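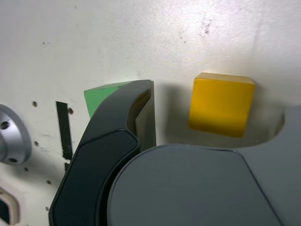 How often do the gripper fingers on the cell need checking?
Every 1,200 cycles, with the arm stopped and the jaw open.

Smaranda Furtună looks after the block-stacking cell at Irthorpe. The check takes her 3 minutes. "I look at the pads first, then the finger screws. If one finger has moved, the blocks go down crooked."
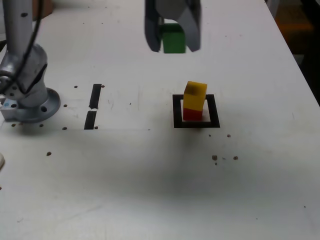 She then re-teaches the place position, starting at low speed. The base bolts are checked every February. "Nermin Kurtuluş set the arm up and wrote down the torque values. I still use his sheet." Worn pads are changed in pairs.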